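Two arms are better than one at the Gautier Yard workshop

If you have walked past the old Gautier Yard on a Wednesday evening lately and wondered why the lights are still on at gone ten, the members of the Skuleto shared workshop would like you to know that they are quite all right, thank you, and that they have been teaching a robot to tidy up.

The group, which has the two long rooms above the bicycle repairers, has spent the winter on its biggest project yet: a pair of robot arms that share one tabletop and work together, much as your own two hands do when you peel an egg. It has been a proper joint effort, with the woodworkers, the electronics bench and a couple of people who really only came in to mend a toaster all getting drawn in along the way. The arms have been given the name Bitex, after a long evening of suggestions that we are told is best not gone into.

Nearly 200 hours have gone into it so far, going by the sign-in book, and a good many of those were spent on the frame before anybody got as far as a motor. The first version was bolted to an old kitchen worktop and wobbled so badly that a cup of tea set down at one end would walk to the other. The members then saved up for aluminium rails, and both arms are now mounted on those along the front edge, with a good solid base to push against. The tabletop has a marble pattern in beige, and three walls went up round it, papered in a pale grey damask that somebody had left over from a hallway and that has won a surprising number of admirers!

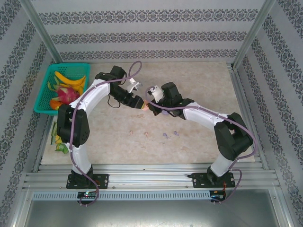

Getting one arm to pick something up and put it in a basket was managed before Christmas, and there was cake. Getting two of them to do anything useful together has been a good deal slower, and the members are very cheerful about it. Each arm has to know where the other one is at all times, and for much of January the pair would reach for the same spot, meet in the middle and stop, like two people trying to get through a door at once. A kinder set of rules about whose turn it is has helped a great deal, and so has slowing everything down by half.

Small, soft things are the hard part. A piece of fruit has a nice big shape to get hold of, but little bits scattered over a table are another matter altogether, and the workshop has been through 26 different finger shapes on the printer in the hope of finding one that will pinch gently without letting go. The rejects live in a biscuit tin by the door, and visitors are welcome to have a rummage (children especially seem to love them).

The cables have had plenty of attention too. They are purple, they are longer than they strictly need to be, and the loops were left generous on purpose after an early run pulled a plug clean out of its socket halfway through a demonstration for the neighbours.

The whole thing has cost the workshop a little over what it meant to spend, as these things do, and a table sale in the yard brought in a very welcome £400 towards the motors. Any money left over will go on Skaltix, the group's next idea, a small wheeled trolley that would fetch parts from the shelves in the back room. Opinion is divided on whether it will ever manage the step.

An open evening is planned for March, when the arms will be running from seven o'clock and anyone who fancies it can have a go at the controls. There is room for 10 people at a time, so there may be a bit of a wait on the stairs, but the kettle will be on. Entry is free, children should come with a grown-up, and those who cannot manage the stairs can ring the bell at the side gate for the goods lift.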